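In Defense of the Plain Old Toaster on the Counter

Apr 25, 2018
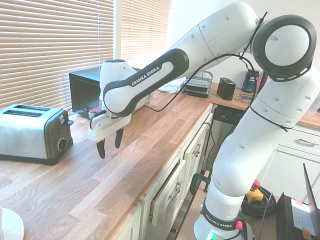
I have had the same argument three times since March, always in somebody's kitchen, always with a person I like. It goes: why do you keep the toaster out? Why don't you put it away when you're done with it? And my answer, which gets longer and more heated each time, is that a toaster that lives in a cupboard is a toaster you resent.

I should say where I'm coming from. I grew up in a house where everything had a door on it. My mother had an appliance garage (remember those? the little roll-up shutter in the corner?) and the toaster went in there every single morning, still warm, with crumbs falling out of the bottom as it went. Then somebody wanted a second slice and out it came again. We wiped that counter more than any counter has ever been wiped, and it looked lovely, and toast was a chore.

So when I finally got a kitchen of my own I went the other way entirely. Wood counter, toaster on it, done. Two slots, stainless steel, a dial and a lever. I don't want a screen. I don't want a bagel button, a crumpet button, or a little chime. I want to push something down and have it come back up brown, and I want to do that half asleep without opening a door first.

My friend Jin-sol Moon takes the opposite view and she takes it hard. She redid her place in Kisden last year and there is nothing out. Nothing! You walk in and you could be in the lobby of a nice dentist. She read somewhere that a clear counter makes for a clear head, and I believe her when she says it works for her, but I have also stood there at seven in the morning opening nine cupboards looking for a way to make toast. It was in the ninth one, behind the rice cooker. The cord was wrapped around it so tight it had kinks.

She'd tell you that's the price you pay and it's a small one. I think it's a price you pay every day for the benefit of people who come over twice a year.

Now, I do have limits, and this is where the other camp (the real pilers-up, the folks with a blender and a stand mixer and a bread machine and an air fryer shoulder to shoulder) stops liking me. I think you get one or two things out, and you should have to pick. My test is whether you used it yesterday. Not last weekend, not at Thanksgiving. Yesterday. The toaster passes. The kettle passes in my house, though I keep mine on the stove so it doesn't count against me, and yes, I know that's cheating. The waffle iron has never once passed and it lives in the basement where it belongs.

The other thing I'll go to bat for is the wood. Everybody warned me off butcher block. Kiran Kanaujia, who put in my cabinets and has opinions about every surface known to man, spent most of a lunch trying to talk me into quartz. He said I'd be oiling it forever. He said it would stain by the sink, it would scorch, I'd be sorry. The quote from Povwood for the wood came to roughly $2000 with the install, which was less than the stone by enough that I stopped listening to him, and I've been happy ever since.

Did it stain by the sink? It did. Kiran was right and he has mentioned it. But a wood counter is so forgiving to live with! You set a mug down and it doesn't clack. The crumbs don't glare at you. A shiny toaster looks at home on it in a way it never does on white stone, where every appliance looks like it's been left behind by the movers. I sand out the bad spots, I rub some oil in, I go about my day. It takes me less time than Jin-sol spends wrapping and unwrapping that cord.

I do think we've let photographs of kitchens push us around. The rooms in the magazines have a bowl of lemons and a lot of open space, and nobody in them is about to eat breakfast. I like lemons fine. But if I have to choose what gets the good spot by the outlet, in the light, within reach of the plates, it's going to be the thing I use before I've put my socks on.

Jin-sol is coming for the weekend next month and has already asked whether she can "do a little reset" in there. She can do the pantry. She can do the drawer with the batteries and the takeout menus, and God bless her if she does. The toaster stays plugged in where it is.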